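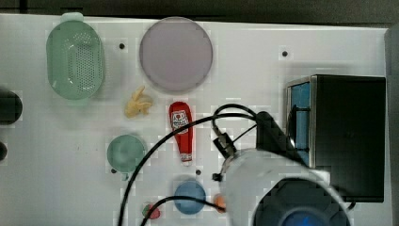 Pidari build: frequently asked questions

What is Pidari?

Pidari is a robot arm and table set up in the Whitfield shared workshop. We use it to work on ordinary kitchen jobs: picking up a bowl, putting a plate somewhere else, opening the door of a toaster oven. The arm was bought secondhand. The table, the mounting, the cable routing and the software settings are our own work.

How much did it cost?

The arm was $2700 with its controller. Everything else came to $155, mostly fasteners, table material and toy food. That total leaves out the oven, which was donated, and the tools, which belong to the workshop.

Why toy food?

It can be dropped all evening and still go back in the box. The shapes are varied enough to be useful. A toy banana bunch and a small round bowl need very different grips, and a ketchup bottle on its side likes to roll if the fingers close off center.

Why is the table white?

It was the board we had. It does make dark objects easy to separate in the overhead view. Pale things are harder, and the lavender plate gave us trouble until we changed the exposure setting.

What are the holes in the tabletop for?

Fixtures. If you copy the layout, drill before you paint. We did it the other way and had to touch up the edges.

What software does it run?

The motion side is Rorach, a set of scripts kept on the workshop computer. A second program, Lotano, records each attempt and lets us mark it as good or bad afterward. The two share a log folder and nothing else. If Lotano stops, the arm keeps working and you lose the record of that attempt.

How do you deal with the cables?

Leave more slack than you think you need. Our first routing was tidy and pulled tight whenever the wrist turned. The cables now hang in loops from the gripper. Before a run, move the arm by hand speed through the whole path and watch for a loop catching on something tall.

Which task is the hardest?

The oven door. The handle stands out from the door on a curve, and the fingers have to get behind it without pushing on the panel. The wrist camera helps with the last part of the approach, when the overhead view is blocked by the arm itself.

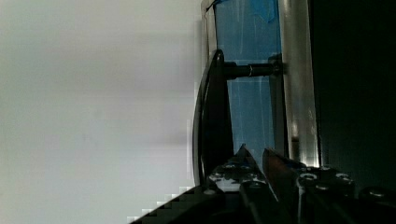
One reader wrote to say that we should drop the camera for this step and close the fingers slowly until the motor load rises. In the reader's own build, contact sensing was more dependable than any picture, and shiny metal next to the door had fooled the camera more than once. We tried it. It works well once the fingers are near the handle, and it is now the final stage of the approach. We still use the camera to get there.

How often does the door task succeed?

In our last full set we logged 73 good attempts and 15 bad ones. Most of the bad ones were a finger landing on the front of the handle. The oven was in the same position for all of them, so don't read too much into the number.
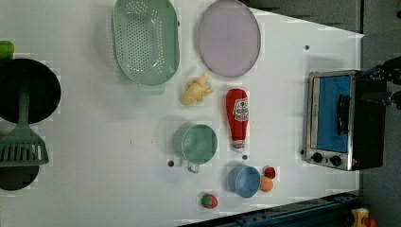

Posted by the Pidari build group, Whitfield workshop
Last updated in October

Do you put objects in the same places every time?

No. We move them between attempts, and sometimes swap pieces in and out. The frying pans usually go on the side away from the oven, with the spatula laid across them. Picking up the spatula without dragging a pan along is still on the list.

Can I come and use it?

Yes, if you are a workshop member and have done the arm induction. It takes one evening. Keep your hands off the table while the arm is enabled, and know where the stop button is before you start.

Will you publish the plans?

The table drawing is in the workshop's shared folder. The mounting drawing is out of date and will be replaced once we have measured the rail again.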